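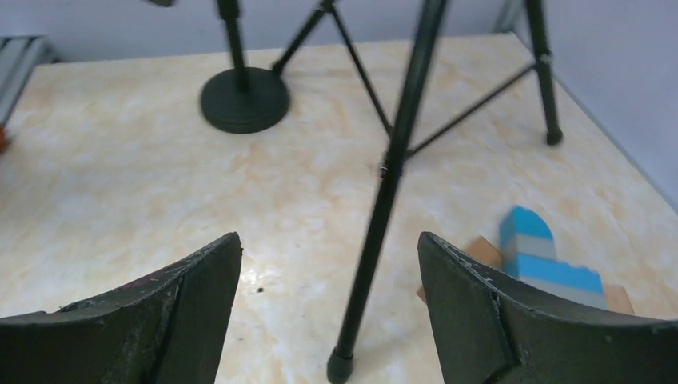
Rye season again

I always mean to start baking rye in November, when it would make sense, and I always end up starting in the first week of February when I'm sick of soup. So the starter came out of the back of the fridge last weekend, with that gray liquid on top that looks like the end of the world and isn't. I poured it off, fed it twice, and by the second morning it smelled like green apples again. Rye starters are very forgiving! I've killed two wheat ones in the time I've had this one.

A few of you wrote in after the January issue asking which flour I use. It's the dark whole rye from Pärn, the little shop by the ferry landing in Cevport, and they grind it coarser than anything at the supermarket. If you can't get over there, any whole rye will work, but you may need a splash less water. Fine rye drinks it up slowly and then turns to paste on you (ask me about my December).

What I do now is mix 200 grams of flour with the same weight of warm water and a big spoonful of starter, cover it, and leave it 16 hours. That's overnight plus most of a morning. My old recipe said to stop at ten and I followed it for years, and the bread was fine, but it never had that sour edge I remember from the loaves we used to bring home on the boat. The rest of the flour goes in after that, along with salt, a spoonful of molasses and whatever caraway is left in the jar. No kneading. You stir it with a wet spoon until your arm complains and then scrape it into the pan.
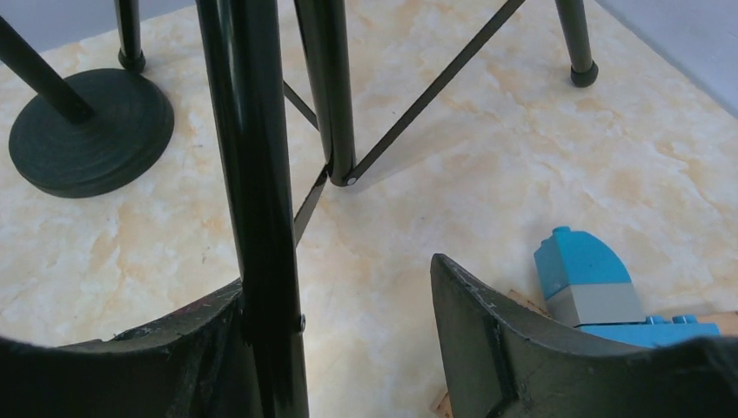 Cream and beige, marble-patterned tabletop.

The oven goes to 425 for the first fifteen minutes and then down to 350 for close to an hour. My last loaf weighed 782 grams out of the pan, and I only know that because the scale was still sitting out. Then comes the bad part, waiting a whole day to cut it. I have cut into warm rye more times than I'd like to admit and every time the knife came out looking like it had been through wet cement. Wrap it in a dish towel and go for a walk.

Toppings I've been through so far this winter: butter and radishes, smoked fish, cream cheese with too much dill, and peanut butter, which my household thinks is a crime. The heel is best toasted hard and rubbed with garlic – we eat it standing up.

One more thing, for anybody thinking of baking along. Pärn is closed on Tue 3 February for stocktaking, so don't make the trip that day. They had plenty of the dark rye on the shelf when I went, plus a coarser one for porridge that I bought and haven't opened yet. If you've cooked with it, write and tell me how much water it wants.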